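Bench notebook, Vemunwood, August
Entry by T. Mocanu, started 6:40 a.m.

Carrying on from the last page. Gondal cell still down for the guard door switch, part on order. Hand-grip recording goes on at the packing bench in the meantime so that we don't lose the month.

Checked the hand grip before anyone came in. Trigger moves freely, fingers open and close without catching. The thin strip along the edge of the left finger has lifted at the tip again. The strip on top of the right one is rough all the way along and I would like it replaced, but we have none in the drawer. Ordered 2 sets. Marked the grip "usable, light parts only" on the board.

Fingers open over the clear surface at the start, nothing in the grip. Same start for every operator from now on. The last batch had people starting wherever they liked, and Dollus rejected a lot of those recordings at import.

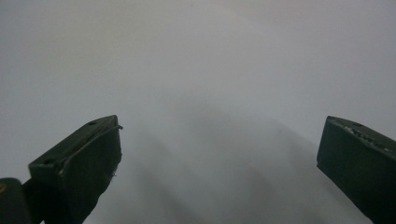
Efren Ignacio wants it written down that recording is slower than packing and that the bench rate has to come off for anyone holding the grip. His words: "You can't ask me to teach the thing and hit my number in the same hour. I pick one up with my hand and I don't think about it. With the grip I have to think about where the fingers are, and by lunch my wrist knows it." He also asked if his name stays on the recordings once the cell is running, and who decides what they get used for after that.

I agree on the rate. Target for hand packing is 900 pieces a shift and it was still showing on the screen above the bench while people were recording. Took it off the screen this morning. Asked the office to confirm in writing that recording hours don't count toward the rate in either direction. No answer yet, will ask again after lunch.

On the names: operator initials are in the file header. Dollus can strip them at export but that is not switched on. I don't know the answer to the second half of his question. Passed it on with the other one.

Recording, morning
Task is pick, turn, place for the Pomura inserts. Loose supply on the left, nest on the right. Did the first run myself so that I know what I'm asking for. It is tiring in the forearm well before it is tiring anywhere else. The trigger wants a full squeeze and there is a temptation to half close, which gives a recording that looks fine and a part that slips when the cell copies it. Noted on the card at the bench: close fully, hold, then lift.

Changed the rotation to 6 recordings and then swap, whoever is on. People had been staying on for an hour to get it over with. Their late recordings are noticeably worse, with more re-grips and more bumping the nest on the way in.

Kept the failed picks in. Last month we deleted them and the cell had no idea what to do when a piece rolled. Operators don't like leaving their misses in, which I understand. Explained that a miss followed by a good recovery is worth having. Wrote on the card that misses are not counted against anyone. That has to be true or they will stop giving us honest ones.

What is changing at the bench
Writing this down while it is fresh, for the meeting.

The plan as we were given it: the cell takes the straight inserts, people keep the mixed orders, the repairs and anything with a finish on it. On paper that is fine. In practice the straight inserts are what people do at the end of a shift when they are tired. Take those away and what is left is the hard work all day. Nothing in the plan covers that. I would like shorter turns on mixed orders from the day the cell starts.

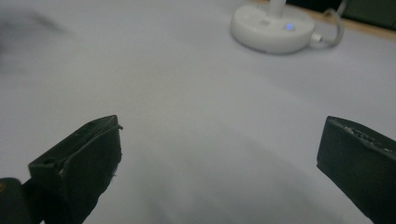
Second point for the meeting is who looks after the cell. At the moment it is me, and when I'm out it sits. Two people from the bench have asked to be trained on it and I'd put both of them through, on paid hours, before the switch arrives. They know the inserts better than I do. When the cell jams, someone has to decide if it is a bad part or a bad pick, and that call belongs with someone who has packed them.

Third, the noise. The compressor for the cell is going in behind the bench according to the drawing. People talk to each other there all day and a good part of the checking happens that way, one of them spotting something in the other's tray. Asked if it can go on the outside wall. Facilities say the hose run is too long. Will measure it myself.

Afternoon
Office came back at 2:15. Recording hours are off the rate, confirmed by email, printed and pinned up. Nothing on the names or on later use. Efren says he'll keep recording this week and stop after that if there's still no answer. Reasonable. I've told the office so.

Open
Strips for the fingers, waiting.
Door switch for Gondal, waiting.
Initials in the export, ask Dollus how to turn it off for the old files too.
Hose run, measure.
Wrist support for the grip, try the padded one from the repair room first.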